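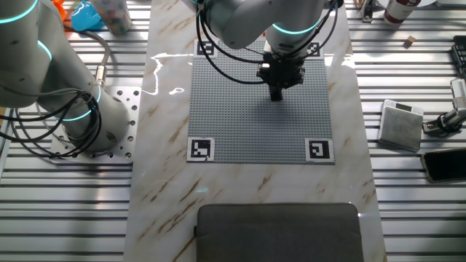 White robotic arms, one of them with teal light rings at its joints.

Back to fractions: an evening maths teacher on what adults remember

4 August 2019

Aurélien Arnaud teaches maths to adults in Grekbridge, in a first-floor room over the library that smells of floor polish and instant coffee. His classes run two evenings a week from the autumn until the end of June. When we met he was between terms and was sorting a box of worksheets into those he would keep and those he would throw away.

"Most of these I wrote in my first year," he said, holding one up. "Look at the size of the type. I was trying to save paper. Half the room couldn't read it and were too polite to say."

Arnaud is 51 and came to England from Vovmont, where he taught 12-year-olds for 14 years. He did not plan to teach adults. He answered an advert for a cover teacher, three weeks' work, and was asked to stay.

I wanted to know what the difference was.

"Children mostly don't know what they think of maths yet. An adult comes in having decided. They sit down and tell me, before I've taken my coat off, that they can't do it. They will name the teacher who told them so. They'll tell me what was on the wall in that classroom."

He lets them say it, he told me, and then hands out a supermarket receipt with one of the prices blacked out and asks what the missing item cost. It is a subtraction with several steps, and most people do it in a couple of minutes.

"Then I say, right, that's the first piece of work done. I don't make a speech about it."

The centre had 665 adults on its books last year for all subjects, and 1,351 the year before, when there was still a second site at the other end of town. Arnaud does not have much to say about the closure. The bus from that side stops running at ten past eight, he said, and the class ends at nine, so people from there stopped coming. He wrote to the bus company in March and has had one letter back.

"They said they'd noted it."

The people who come have all sorts of reasons. Several want the certificate for a job, most often in care work or nursing. A good many are parents whose children have brought home long division set out in a way they have never seen. One man, a roofer, came because he had always let his brother do the pricing and his brother had moved away.

"He could look at a roof and tell you how many tiles. He'd be out by a handful. But put the same sum on a page, length times width, and he would freeze. So we drew a lot of roofs. We did area for six weeks. The others were getting fed up with roofs, I think."

Fractions are where people get stuck, and Arnaud has firm views on this. He thinks they are taught too early with pizzas and cakes, and that pupils end up believing a fraction is a slice of something round. When they meet seven quarters, they have nowhere to put it.

"What's seven quarters of a pizza? They think you've made a mistake. I use a tape measure, an old one in inches. Everyone gets one. You can see that three eighths is less than a half because it comes before it. You can go past one and nothing odd happens – you're just further along the tape."

For homework he uses Tanguy, a thin French workbook that he has translated himself, a page at a time, and photocopies at the library. He likes it for being dull. There are no cartoons in it and no talking pencils. The answers are at the back, and he tells students to look at them whenever they want to.

"In school, looking at the answer is cheating. But if you look at it and then work out how they got there, that's studying. People still do it secretly. I've seen a woman of sixty turn to the back of the book under the desk."

He tried an online course for one term, made by a firm called Tollis. The centre had bought places on it. Some students got on well, chiefly the ones who worked shifts and missed classes. Others logged in once. He would use it again for practice, he said, but he found that he learned very little from the scores.

"It tells me she got 3 out of 10. It doesn't tell me she carried the one in the wrong place every time, and that apart from that it was perfect. On paper I see that straight away. I want to see the crossings out."

This is a thing he comes back to. Rubbers are not allowed in his class. Students work in pen and put a single line through anything they want to change. He keeps a jar of cheap blue biros on the desk by the door and reckons to lose most of them by Christmas.

I asked about people who drop out. He said it was usually over by the fourth week: if somebody is still there after half-term, they will most likely finish. He rings anyone who misses two evenings in a row. Often it is childcare or a change of hours. Sometimes they have fallen behind on one topic and feel they can't come back in.

"I tell them which page we're on and that there's a seat. I don't ask why. If you ask why, they have to make something up, and then they're embarrassed about that as well."

And does he ever find it tedious, going over the same ground every September?

He thought about it for some time. "Percentages, a bit," he said. "I have taught percentages in two languages and I have never enjoyed it. The rest, no. Negative numbers I look forward to. There's always an argument about why two minuses make a plus, and the argument is different every year. Last year it went on in the car park. I had to say, look, I'm cold, we'll do it Thursday."

His own maths is not what it was, he said. He started a degree in it, left after the second year and has lately been going through his old notes in the evenings. He is stuck on a chapter about infinite series and has been for most of the summer.

"I keep looking in the back," he said. "There are only answers to the odd-numbered questions."

Enrolment for the autumn classes is at the library desk in Grekbridge during normal opening hours. No qualifications are needed. Bring reading glasses if you use them; Arnaud has made the type bigger, but he says it could still be bigger than it is.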